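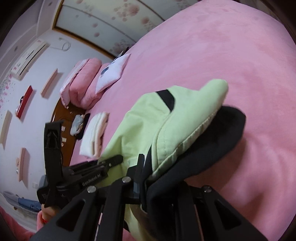

From: Tumelo Du Plessis
To: handheld-manip list
Subject: Re: [handheld-manip] Anyone tried Shim yet?

Hi Johannes, hi all,

Yes! I've had Shim on my desk since January and I've been meaning to write it up, so thanks for the push.

On Mon's thread you wrote... sorry, wrong draft. Your message is below, and I'll answer in pieces.

> Johannes Matlala wrote:
>
> Has anyone here put the Shim kit from Brimance through real
> laundry work? We're collecting folding clips with hand-held
> grippers at Vostthorpe and the slow part is cutting them up
> afterward: where the grasp starts, where it ends, which ones
> to throw out. The Shim page says it marks all that for you.
> I'm mostly worried about jackets and anything with a lining.
> T-shirts we can do half asleep.
>
> Also, does it need the maker's own gripper, or will it take
> whatever we record?

Last question first. It takes whatever you record, as long as you have video and a jaw width for each moment. There's no Shim gripper. It's software plus a printed card you show to the camera at the start so it can line up the clocks. I lost the card in the first week and printed another on plain paper, and that worked fine.

Now jackets. I gave it 70 clips, all lined jackets and vests on a bed, with the usual other stuff lying around (towels, pillows, jeans). A bed is a mean test, I think, because the cover gives under the jaws and you get a lot of near-grasps where you've pinched the shell and missed the lining. Shim found the start and end of the grasp in 90 percent of them without any help from me. I was grinning at the screen! The rest were mostly clips where I closed the jaws slowly and it couldn't decide when the closing began.

What it doesn't do is tell you whether you have one layer or two. It marks "grasp" either way. So for a dark lining that curls out from under a light shell you still have to look for yourself. I asked Brimance about this and they said layers are on their list, no date given.

Things I like a lot: you can drag a mark and it remembers how you like your cuts, and the next batch comes out closer to your taste. The export is plain text. It also runs on my old laptop, slowly but without a fuss (3 hours for the whole set, so I let it go over dinner).

Things I don't: the undo only goes back 2 steps, and the help pages still call half the buttons by their old names. I also tried feeding it the files Zornimance makes and the colors came in wrong. Converting them first fixes it.

If you want, Johannes, send me a few of your worst jacket clips and I'll run them and post the marks here so everybody can pick at them. Zippers too, if you have any. I haven't done a single zipper yet and I'm dying to see what happens.

Tumelo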